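Werkstatt-Hinweise der Technikschule Orberg
Arbeitsblatt für die Projektgruppe Zweiarmige Handhabung

Luftballon, Schnur und Unterlage: Hinweise zur Vorbereitung der Übungsstation

Die nachstehenden Hinweise richten sich an die Teilnehmenden des Wahlkurses Automatisierung und an Gruppen, die sich auf den Novemberwettbewerb vorbereiten. Sie ergänzen die allgemeine Werkstattordnung und sind vor der ersten selbstständigen Übung zu lesen. Verantwortlich für den Inhalt ist Mechthild Sutter, Fachbereich Mechatronik.

1. Hintergrund und Tisch

Der Übungstisch wird vor jeder Sitzung mit einem fusselfreien Tuch trocken abgewischt. Scheuermittel sind auf der matten Platte nicht zulässig. Als Hintergrund dient schwarzer Stoff; er ist glatt abzuhängen und wird nach Gebrauch gerollt, nicht gefaltet. Stärkere Falten lassen sich mit einem Dampfglätter aus etwa einer Handbreit Abstand entfernen.

Für Übungen mit Ballons eignen sich helle Farben. Dunkelblaue und violette Ballons wurden im vergangenen Kursjahr von der Bilderkennung mehrerer Gruppen nicht zuverlässig erfasst und sind aus dem Materialschrank genommen worden.

2. Ballon und Schnur

Ballons werden nur so weit aufgeblasen, dass die Hülle auf leichten Fingerdruck nachgibt. Der Knoten wird doppelt geschlagen und vor dem Auflegen auf Dichtigkeit geprüft. Ein Ballon, der über Nacht gelegen hat, ist zu ersetzen.

Schnüre werden in lockeren Schlaufen vorgelegt. Straff gewickelte Schnur springt beim Greifen auf. Bewährt haben sich kräftige Farben, die sich von Tisch und Greifer deutlich abheben.
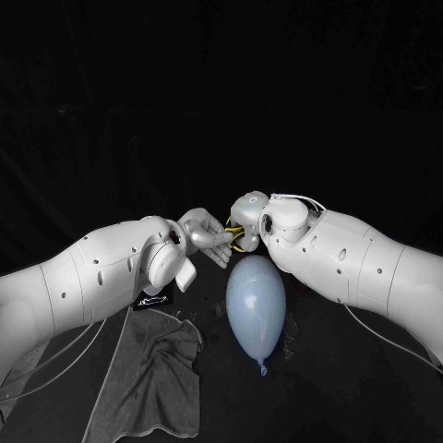 Übung mit gelber Schnur, Ballon in der Tischmitte.

3. Leitungen

Leitungen sind vom Arbeitsfeld weg nach außen zu führen. Vor dem Start wird jeder Arm einmal langsam durch seinen gesamten Bewegungsbereich gefahren, wobei eine zweite Person auf Zug und Schlaufenbildung achtet. Klebeband auf den Gehäusen ist untersagt. Rückstände älterer Klebestreifen werden mit einem Tropfen Speiseöl gelöst und anschließend mit mildem Spülwasser abgenommen; das Tuch darf dabei nur nebelfeucht sein.

4. Schmale Werkzeuge

Bei der Arbeit mit dünnen, stabförmigen Gegenständen ist zunächst ohne Ballon zu üben. Erst wenn die Übergabe zwischen beiden Händen dreimal hintereinander gelungen ist, wird der Ballon aufgelegt. Schutzbrillen sind während der gesamten Übung zu tragen.
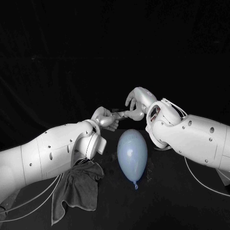
Schmales dunkles Werkzeug zwischen beiden Händen, darunter der Ballon.

5. Textilien

Handtücher aus dem Bestand werden ohne Weichspüler gewaschen. Neue Tücher sind vor der ersten Verwendung zweimal zu waschen, damit sie keine Fasern abgeben.

Materialausgabe: mittwochs in Raum 107, bei Rosalie Baumgartner.

Kommentare (3)

Aigner
Zum Speiseöl: Bei uns hat Sonnenblumenöl gut funktioniert, fünf Minuten einwirken lassen. Olivenöl schmiert stärker.

R. Baumgartner
Bitte keine angebrochenen Ballonpackungen zurück in den Schrank legen. Danke.

Heko
Gilt das Klebebandverbot auch für Gewebeband am Tischbein?

Weitere Arbeitsblätter
Greiferflächen reinigen und prüfen
Arbeitsblatt 11: Schrauben sortieren und aufbewahren
Dampfglätter sicher benutzen
Packliste für den Cullthorpe-Wettbewerb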